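Tuesday, September 2025

Bowl blank day. The first lot of birch from Harnen is down to 14 per cent at the core, so I rough turned two and left the rest.
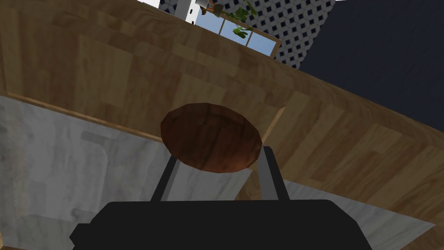

Dark brown wooden bowl, reddish grain with darker streaks.

Moisture readings this morning, pin meter, species correction on: the four blanks on the bottom shelf gave 14 at the centre and slightly less at the rim. The shelf by the window is ahead of them, as it was in January. I have now swapped the two shelves and will leave them that way until the readings match. The end-grain sealer has held on all but one, which has a check running in from the pith side. I marked it with a crayon and will see whether it stops.

Turned the first blank between centres, squared the tenon, then reversed it into the chuck. Speed was kept low until the bark inclusion was gone. Wall thickness left at 30 mm all round, which is more than the usual tenth of the diameter, but the last batch moved so much that I lost the rim on one when I trued it up. Weighed it straight off the lathe and wrote the weight on the tenon in pencil. It goes in a paper bag with its own shavings, folded over twice, on the cool side of the shed.

The second blank was slower. There was a knot below the rim that I had read as sound and it was loose on the inside face. I turned past it, and the bowl is now shallower than planned, with a flatter curve from foot to rim. The gouge wanted sharpening three times. I suspect the wheel needs dressing, as the bevel came off with two facets whatever I did with the jig. Reset the arm to the old mark and it was better, though still not right.

Spent the middle of the day on finish tests. Offcuts of the same birch, sanded to the same grit, one coat each. The Navaratnam oil went on easily and darkened the wood a good deal. It was still tacky after lunch. The wax from Zakbridge left hardly any colour and showed every scratch across the grain. I prefer the oil for anything with figure in it and will give it the full curing time before I judge it. Rags hung flat on the fence.

Drove to Faltumbridge in the afternoon for sandpaper and a new drive centre. They had the centre but not the grit I use, so I bought the next one up. The total was 74 dollars, including a box of screws I did not need yet. Asked about walnut. None in until the next delivery, and only as boards, so no use for bowls unless I glue up, and I would sooner wait.

Back by four. Checked the older bowls in the bags: 8 in total, all weighed. Three have stopped losing weight and can be finish turned. The others are still dropping a few grams a week. One has gone properly oval, wider across the grain than I have allowed for, but the wall should cover it. No new cracks.

Swept up and put the damp shavings on the garden beds – dry ones kept back for the bags. Belt tension on the lathe is slack at the lowest pulley and I need to look at the motor mount before the next session.

Tomorrow: dress the wheel, then finish turn the lightest of the three. Ring Harnen about the other half of the log.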